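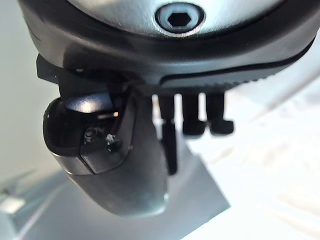 Tuesday, open day, Komwood shop floor

Doors at 10. I was in at 7:30 to bring the cell up because I didn't trust the program after last night's changes. Clodura booted clean. Homed both axes on the feeder, homed the arm, ran the empty cycle 3 times at low speed and then once at full. No faults. Left it parked over the fixture until the first group came in.

Notes below are mostly for whoever runs the next one (May, if the schedule holds).

Setup

Part: the Urban bracket blanks, the flat ones. Pick from the tray, show to the camera, place in the fixture, wait for the clamp signal, retract, return the part to the far side of the tray. I took the deburring step out completely. It makes noise and dust and you can't talk over it.

Speed set to 700 mm/s for the long moves and 100 mm/s for the last bit into the fixture. Charoen wanted the long moves faster so it would look better from the back row. We tried it with nobody behind the tape and the blank shifted in the fingers on the turn, so we went back to 700. Grip force is the same as in production. I did not touch it.

Wrist camera feed went to the big monitor on the cart. Used the long cable, taped down on the visitor side. The spare monitor has a bad port, so don't bother with it. I put a label on it but the label from last year fell off too.

First group, 10:15

Ploltuveo people, purchasing and two from their maintenance crew. Charoen Tanasarn did the introduction, I ran the pendant. Ran the cycle through without talking, then again with me calling out each step. That order works. If I talk first they look at me and miss the pick.

Questions from this group, as I wrote them down:

What happens if the part isn't there. I pulled a blank out of the tray while the arm was parked and let it go for it. Fingers closed, no part detected, arm backed off and went to the next pocket. They liked that better than the normal cycle. Should be in the demo from the start.

How long to change the fingers. I said it depends on who is doing it and whether they can find the right driver. Showed them the spare set on the bench. The maintenance guy wanted to know if the fasteners get thread locker. On the fingers, yes, the light stuff. On the wrist, we follow the torque sheet and mark the head with paint pen.

Could it handle a wet part. Not something we have tested with these fingertips. I told them so and wrote it down as something to try.

Second group, 11:40

Students from the technical college, bigger group and a lot more noise. Tape line was too close. They leaned over it and the area scanner slowed the arm down, which is correct, but then half the group thought the robot was broken. Moved the tape back a full floor tile and had no more slowdowns. Leave it there for next time.

One of them asked to jog the arm. We had agreed in advance that this was allowed, in teach mode, with me holding the second enable switch. Four or five of them ended up doing it. Most people push the stick the wrong way first because they're facing the robot and the base frame is set up for the operator side. I should make a user frame that matches where visitors stand. Five minutes of work, I just didn't think of it.

Stopped on a protective stop once during this session. A student had jogged down until the fingers touched the tray. Speed was at the teach mode limit and the contact was light. I backed it off, checked the fingertips by hand for play, ran the touch-off against the reference pin, and it came up within tolerance. No adjustment made. Logged it in the cell book as well.

Lunch

Charoen and I went over the vision part. The camera view on the monitor is good for the approach but people don't understand what they are seeing when the wrist rotates. He suggested freezing the image at the moment of the check and drawing the outline on it so there is time to look. Clodura can do the overlay already, it's a checkbox under the inspection step. The freeze I'd have to script. Tried a quick version with a 2 second hold and it was fine. Used it in the afternoon.

Also at lunch: the white top under the fixture throws a lot of glare once the sun comes in on the door side. Two false rejects on the empty runs I did at 12:50, both good blanks. Pulled the door blind halfway and they went away. I'd prefer a gray mat under there permanently. Ordering one.

Third group, 2:00

Mixed group, people who had signed up on the web page plus some family. Slower pace, more general questions. Someone asked what the operators do now that the cell loads the fixture. Charoen took that one and walked them over to the inspection bench, where the same two people who used to load by hand now do the final check and run the cell between them. Better answer than I would have given standing at the pendant.

Ran the missing part bit first this time, then the normal cycle, then the camera hold. Went well. Only complaint was that they couldn't hear me from the back. Need a speaker or a smaller group.

Arm ran the whole session without a stop.

Shutdown, 3:40

Parked the arm in the service position, air off, locked out the panel. Wiped down the fingers. Right fingertip has a scuff on the outside face that I don't remember from last week, could be from the tray contact and could be older. Nothing loose. I'll compare with the spare.

Restored the production program from the backup before leaving and ran one part through with the deburr step back in. Good part. Demo program saved separately in the open day folder with the freeze script included, so don't overwrite it.

To do

Visitor-side user frame for jogging.
Gray mat for the fixture area.
Fix or throw out the spare monitor.
Wet part test with current fingertips. Ask Ploltuveo what coolant they run before we start.
Tape line stays at the new position, mark it on the floor drawing.
Speaker — ask the front office, they had one for the holiday party.
Send Charoen the cycle time sheet, he promised it to the purchasing people.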